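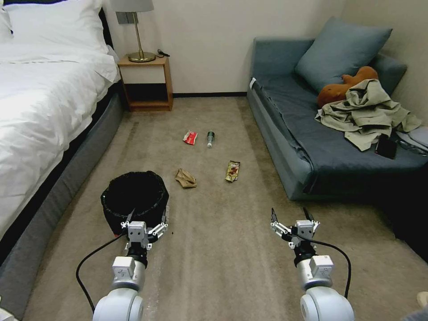

*Guest room before pickup: litter on the carpet, clothes on the sofa bed, bin on the floor.*

These are the steps for resetting a guest room between stays when the bed linens don't need changing. It takes 44 minutes if you vacuum at the end, less if you skip the vacuuming. I wrote it for the rooms at Dreltell, but it works for any bedroom with a sofa bed in it.

## What you need

- A small trash bin with a liner
- Two microfiber cloths, one damp and one dry
- A laundry bag
- A lint roller
- A vacuum with a crevice tool

## 1. Clear the floor

Start with the carpet. Set the bin in the open space between the bed and the sofa so you can reach it from either side. Pick up the larger pieces by hand. Small scraps left behind can clog the vacuum head or get pushed under the bed.

Crouch down and look along the base of the bed and the front of the sofa. Check the gap beside the nightstand too. Anything that might belong to the guest (a receipt with writing on it, an earring back, a key card) goes on the nightstand, not in the bin.

When the floor is clear, put the bin back in its usual place.

## 2. Sort what's on the sofa

Take clothing off the seat one piece at a time. Check the pockets before anything goes in the laundry bag. If the guest is staying another night, don't wash it. Fold it and leave it at one end of the seat.

To fold a shirt or light jacket:

1. Lay it face down and smooth out the sleeves.
2. Fold each side toward the middle, with the sleeve laid straight down the back.
3. Fold the bottom up to the collar.
4. Turn it over.

Stuffed animals get a quick shake and go against the throw pillow. Look under the clothes for them before you carry a load out. We once sent a plush rabbit through the wash at Wojcik and had to mail it back in March.

Run the lint roller over the cushions. Blue and gray upholstery shows lint more than you would expect.

## 3. Straighten the bed

Pull the duvet up from the foot, then go to each side and even out the overhang. Hold two corners and shake once to move the filling back into place. Smooth from the center out with your forearm. Stand the pillows up last.

If the duvet hangs over the base, it should clear the carpet all the way along.

## 4. Wipe the nightstand

Turn the lamp off. Lift it by the stem and wipe under the base with the damp cloth, then the dry one. Tuck any loose cable behind the lamp. Wipe the open shelf, including the back corners. Use only the dry cloth on a switch plate.

## 5. Vacuum

Work from the far wall toward the door. Use the crevice tool along the baseboard and beside the sofa.

Ezekiel Tran checks the rooms after 2, so have the vacuum put away by then.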